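Keeping One Big Bin for Loose Things

Tips for the home, 26/02/2026

In my house small things travel. A duster stays on the stairs, sunglasses sleep in the kitchen, a thin book goes under the sofa. For years I tried many little baskets, and I only forgot which basket was for what. Now I use one large open bin, gray, without lid, and it works much better for me.

Choose an open bin, so you can see the bottom when you stand next to it. Mine is 40 cm wide. A deep box looks tidy, but things at the bottom are forgotten until March. Put it on a table if you can — your back will thank you, and a wooden table top wipes clean if some dust falls down.

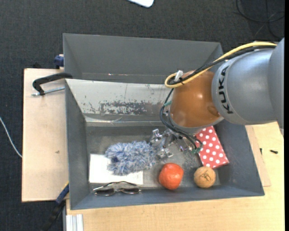
Put flat things in first, against one side. Paper and thin books bend easily when they stand half on something else. Soft things can go over them. A fluffy duster is no problem on top of a sheet of paper, but shake it outside before, or the paper becomes gray very quickly.

Sunglasses need more care. Lay them with the lenses up, near the front wall, where your hand finds them first. Never put them under a book. I lost a good pair in this way. If you have a soft pouch, use it.

Empty the bin when it is half full. I take 5 minutes in the evening and carry each thing back to its room. What has no room goes to a second box, and after one month I give it away.

To wash a shaggy duster, use lukewarm water with a little mild soap, press it with the hands and do not twist. Hang it with the fibers down and let it dry completely — a damp duster in a bin smells bad the next day and makes every paper near it wavy.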